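## 4. Hanging the Gilon roller blind

By now you should have the brackets up and both screws snug (if you haven't, go back to section 3 and take your time over it, we'll wait).

1. Slide the chain end of the tube into the left bracket until it clicks.
2. Press in the spring pin at the other end and ease it into the right bracket.
3. Pull the chain gently and let the fabric down by 20 cm, keeping an eye on both edges.

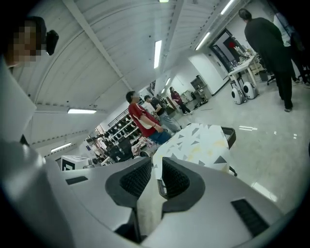 If the fabric creeps to one side, roll it back up and stick a short strip of masking tape on the bare tube, on the side it is drifting away from. One strip usually does it, though our long Grakton width sometimes likes a second. Do this in old clothes or a sleeve you don't mind creasing, like the light grey one in the photo - you will be reaching up for a good while, and fresh tape does love a cuff.

**Note:** The 984 mm blind comes with a longer pin. Please don't swap it for the short one.

**Caution:** Fix the chain safety clip to the wall before anyone uses the blind, and keep cots and beds well away from it.

4. Run the blind fully down and up again, then snap on the end caps.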